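4.2 Bonus Edition Content and Early Retention

We next consider whether the edition a player bought has any bearing on how long that player stays in the game. Flenville was sold at launch in three editions. The standard edition held the base game only. The Scout edition added a set of cosmetic items and a timed experience booster. The full edition added the season pass and four days of early access. All three were sold through the Lurnik storefront, and the edition is recorded once per account at first login.

The sample is made up of 3,376 accounts created in October, after removal of test accounts and of accounts that changed region during the study window. Of these, 1,386 held one of the two upper editions. An account is treated as retained in a given week if it completed at least one mission in that week. Logins with no mission are not counted, as the launcher opens the game in the background on some consoles and records a login when it does so.

Raw retention at week six was higher for the upper editions than for the standard edition. Most of this gap is explained by prior play. Players who had finished the previous title in the series were far more likely to buy an upper edition and also far more likely to stay, whichever edition they bought. Once prior play and squad size are entered in the model, the edition term is small and its interval includes zero. Squad size remains the strongest predictor throughout. Accounts that joined a fixed squad of three or four in the first week were retained at a higher rate than solo accounts in every region.

The timed booster needs separate treatment. It runs on wall-clock time and can't be paused, so a player who activates it and then sits in a lobby loses part of its value. We identified 145 accounts in which the booster was activated and no mission was completed before it ran out. These accounts showed lower retention than others with the same edition, but the group is small and we make no causal claim. Activation was also clustered on Monday evenings, when the weekly challenge resets and matchmaking queues are longest, which would produce the same pattern through waiting time alone.

Cosmetic items were coded by slot and by rarity tier using the scheme of Morsy, who applied it to an earlier Sodetmont release. Two coders worked from the in-game inventory screens. Agreement was 91 percent before discussion, and remaining cases were settled by reference to the item files. Patches and weapon skins were equipped often in the first week and seldom changed after that - a finding in line with the interview data in Section 3.

Physical bonus items were outside the main model. The boxed version sold by Nasr contained a small collectible, and the account data can't show whether a player kept it, gave it away or sold it on. We therefore limit the discussion of physical goods to how they should be coded in later work. The cosmetic scheme carries over only in part, as rarity tier has no clear meaning outside the game, while form and surface can be recorded directly. For an object such as the one in Figure 3, a coder would enter a rounded form, blue as the main color, white as the second color for the lower part, and light surface scuffs under condition. Condition has no counterpart among in-game items and would need its own reliability check.

Figure 3. Rounded blue plastic object with a white base section.
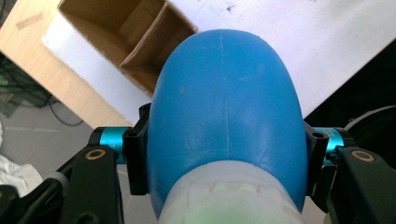
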